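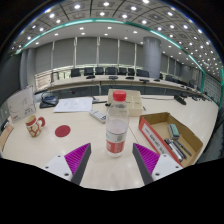 Recogedor de moras Dralia, con malla y mango largo

Ref. 2405
Stock: quedan 18 unidades, próxima entrada en noviembre

Para moreras, saúcos, cerezos bajos. Peine de acero, bolsa de malla lavable, mango extensible hasta 230 cm. Plegado se queda en 163, entra en casi cualquier maletero (en diagonal).

Lo que hay que saber
- Peine de púas redondeadas, no arranca la hoja
- Bolsa con cordón, se quita para lavar. Agua fria, nada de secadora, encoge
- Mancha. La mora negra mancha todo y la malla no se salva, queda morada para siempre, no afecta al uso
- Mango Dodska o Yuen, los dos encajan. El Hultcombe antiguo NO, rosca distinta

Uso
Fruta bien madura, primera hora, antes de que lleguen los mirlos. Peinar la rama hacia uno, sin tirones. Si no suelta, esperar un par de días. Con la lona debajo se recoge también lo que cae (lona no incluida, ver accesorios).

Recambios
Bolsa suelta, peine suelto, tornillo de mariposa. Pedir por correo con la referencia, en la tienda aún no salen.

Opiniones
Tin-yau Yip: "Dos veranos con el mismo. El cordón se deshilachó, lo cambié por uno de zapato y listo. Para la morera grande se queda corto, hay que subirse a algo."

Envios península 3 días laborables. Islas preguntar antes. Devoluciones solo sin usar, con moras pegadas no se aceptan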